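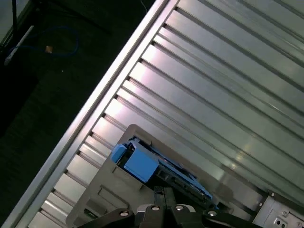 Chapter 6
Why a Safe Bond Can Lose You Money

I bought my first government bond because I was scared of stocks. I'd read that bonds were the boring part of the money world, the part where you put your cash down, go off and live your life, and come back later to find it all still there plus a little extra. Then I opened my statement one February and the bond was worth less than I'd paid for it. A lot less! The government hadn't missed a payment. It hadn't gone broke, and as far as I could tell it wasn't even thinking about going broke. I felt cheated, and it took me a while to see that I just hadn't understood what I owned.

So that's the puzzle for this chapter. How can a borrower keep every promise it made and still leave the lender poorer, at least on paper? If you can explain that to a friend by the time you reach the exercises, you'll know most of what I wanted you to get out of these pages.

6.1 A loan you can sell

Let's go back to Zonanmont, the little country we met in Chapter 2 when we talked about taxes. Zonanmont wants to build a railroad to the port town of Goreck, and taxes won't cover it. So the government borrows. It could go to one big bank, but it does what most governments do and cuts the loan into pieces, then sells the pieces to anyone who wants one. Each piece is a bond.

Say each bond has a face value of $1,000 (I'm using dollars for Zonanmont, to keep our lives simple). The bond pays 2 percent a year, and it runs for 30 years. If you buy one on the first day, you hand over $1,000. Every year you get $20, and at the very end you get your $1,000 back. The yearly payment is called the coupon. The name goes back to the days when bonds were printed on paper and you clipped off a little ticket to collect your money, and I still picture a pair of scissors every time I hear it.

Notice what's fixed here. The $20 is fixed, the $1,000 at the end is fixed, and so is the date. What isn't fixed is what somebody else would pay you for the bond on any day in between. I skipped right past that the first time, and most of my students do too, so please read it again.

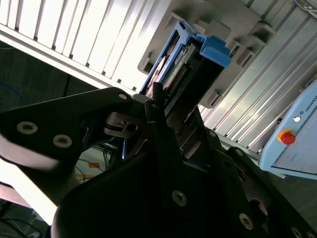 Why would anyone sell a bond before it pays back in full?
Usually they need the cash for something else, or they've spotted a better place to put it. A bond is easy to pass along, so the new owner collects the remaining coupons and the face value at the end.

6.2 Along comes a better offer

Now suppose you bought your Zonanmont bond, and a few years go by. Prices in the shops have been climbing, and lenders want more for their trouble. The government needs money again, this time for a harbor, and it finds that it can't sell new bonds unless it pays a fatter coupon. Fine, it does that. The new bonds go out at $1,000 each and pay noticeably more than your $20.

You decide to sell yours. You walk over to Vogler, a bond dealer with an office near the harbor, and ask for $1,000. The dealer is polite about it, but think about it from the other side of the desk. Why would Vogler pay full price for your $20 a year when the same money buys a brand new bond with a bigger check attached? You'd have to offer a discount. And because your bond has so many years of skimpy coupons still ahead of it, the discount has to be a big one.

Let's say you settle on $714. Ouch. But look at what the new owner is getting. They still collect $20 every year, only now they've paid $714 for it, and 20 divided by 714 works out to 2.8 percent. On top of that they'll receive the whole $1,000 at the end. The lower price has made your old, stingy bond worth owning again.
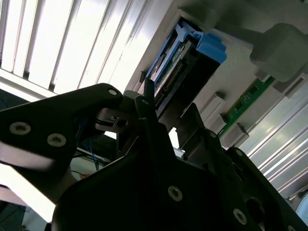 And the seesaw works the other way too. If lenders had started accepting less, so that new Zonanmont bonds paid a thinner coupon than yours, people would have been lining up for your $20 a year, and you could have asked for more than $1,000 and gotten it. When market interest rates go up, the prices of existing bonds go down. When rates go down, those prices go up. I used to memorize this before every exam and forget it on the way home. What finally helped was to stop memorizing and picture myself at the dealer's desk, trying to sell.

6.3 Time makes it worse (or better)

Zonanmont also borrows for short stretches. Its treasury sells a bill that comes due in 91 days. There's no coupon on this one. You pay a bit less than the face value, you wait, and you get the face value back, and the gap between the two is your interest.

What happens to that bill if rates jump the morning after you buy it? Hardly anything. You're stuck with the old rate for a few months, then you get your money and can lend it out again at the new one. The person holding the long bond is stuck for decades. It's the same government making the promise, but the price swings are far wider on the long one.

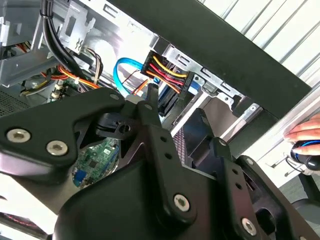

Figure 6.1. A gripper reaching into an open desktop computer case.

Arnton, a savings bank we'll follow for the rest of the chapter, learned about this the hard way. It took in deposits that customers could pull out whenever they liked, and it put the money into long bonds. Every one of those bonds was safe in the sense that Zonanmont would pay. Then rates rose and customers started moving their savings to places that paid better, and Arnton had to sell bonds at a loss to hand them their cash. In the next section we'll open up its balance sheet, go line by line, and work out the point at which the bank should have started to worry. Keep a calculator handy.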